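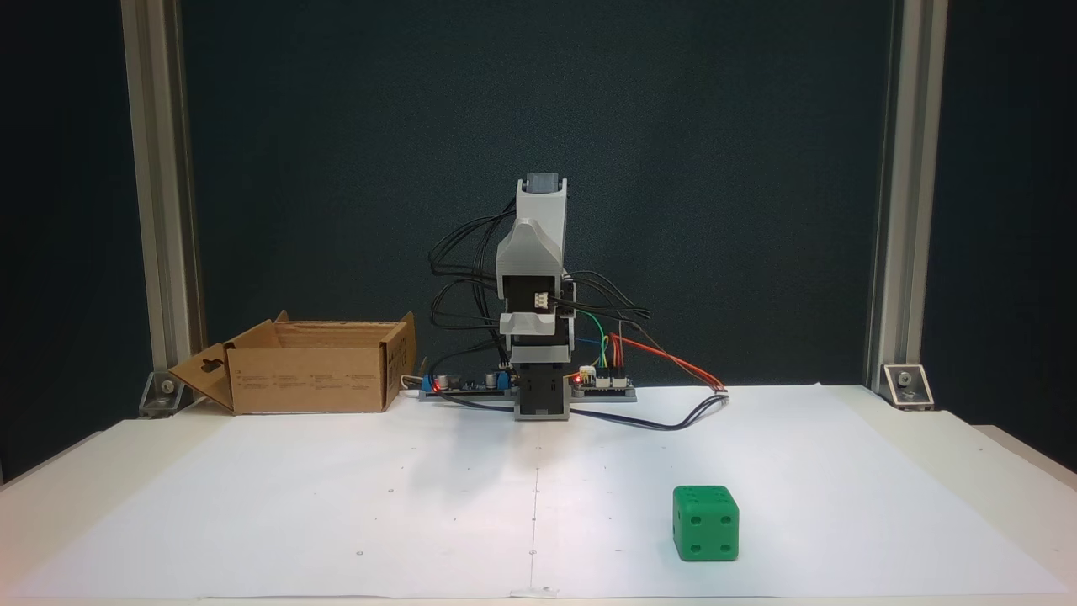

I have spent three evenings this week sorting out the white table, and most of that time went on boxes and leads. It began as a place to play board games. Then the shelf in the hall filled up, and the boxes that used to live there moved across. A brown cardboard box with its flaps open takes up more room than you would think, and it only needs one lead trailing across the table before you can't put a mug down. The green die is the one thing out there that belongs to a game, and I had been one die short for some time.

I should say what the table is for. Halldóra Østergaard comes round on Sunday and we play Roltgate, a dice game that her aunt taught her. It needs five dice, a pad and a bit of clear space to roll in. We have been playing with four dice and rolling one of them twice, and that leads to arguments about which roll was the second one. Halldóra keeps a running score in an exercise book. At the last count she was on 1392 and I was on rather less.

So the job was to get the table back. I did it in this order, and I would do it differently another time.

First evening: cardboard. I keep boxes. I keep them in case something has to go back, and then the date for sending it back passes and I keep them anyway. I went round the flat and put them all in the hall, and it was hard to get to the front door. The rule I settled on was that a box stays if the thing in it could still be returned, or if the box is the only sensible place to store the thing. Everything else was to be flattened. The small ones with a hanging tab cut into the card are the most annoying, as they never fold quite flat and the tab catches on the bag. I ended up slitting the corners with a kitchen knife. Scissors would have been safer, but I didn't find the scissors until the second evening.

Our recycling bin is shared between the whole stair and was nearly full. I took half the cardboard down and left the rest behind the bedroom door, where it still is.

Second evening: leads. I have a drawer for these in the kitchen and it had stopped closing. I tipped it out on the bed and made piles by what was on the end of each one. Anything I could match to something I own went in one pile. Anything I couldn't went in another, and that one was far bigger. Fenna Aerts, who lives downstairs and is good at this sort of thing, came up and went through it with me. She could name nearly all of them. She took four away for herself and told me to stop winding them tightly round my hand, as it strains them near the plug. She does big loose loops and one tie in the middle. I have done them all like that now and they take up more space, but they do come out of the drawer one at a time.

I bought a bag of 30 ties, the sort with a rough side and a soft side, and used up the lot. They cost less than a sandwich. I also wrote on bits of masking tape and folded them round each lead near the plug. My handwriting is bad, so I used capitals. Some just say KITCHEN RADIO or OLD LAMP. Two say ASK FENNA.

Third evening: the table top itself. White was a mistake. I bought it in the Tiltetel sale, and it was the last one they had, so I can't complain about the price, but it shows every ring and every pencil mark. Washing-up liquid and warm water takes off most things. For the pencil I used a rubber, an ordinary school one, and it worked better than the spray I had bought for the purpose. There is a brown ring at one end that won't come off with anything. I think it is tea from before Christmas.

I had thought about getting a second, smaller table for everything that isn't a game. I measured the gap beside the window and it is 124 centimetres, and that would do for most of the ones I looked at. The trouble is that I know what I'm like, and a second flat surface would be full by the end of the month. For now I am going to put up one more shelf. The wall is the dark green one, and I am not looking forward to drilling into it. I never kept any of the paint, so if I make a mess of the holes I can't cover them up.

The dice now live in a jam jar with the lid on. I washed the label off first. All five are different colours, which Halldóra doesn't like. She says that you start having favourites. The green one is mine, and I have rolled it a few times on the bare table to see how it goes. It is quite loud. I might look for a bit of felt, or an old place mat, before she comes.

Still to do: the rest of the cardboard, the shelf, and the drawer under the leads drawer, which I opened and then shut again.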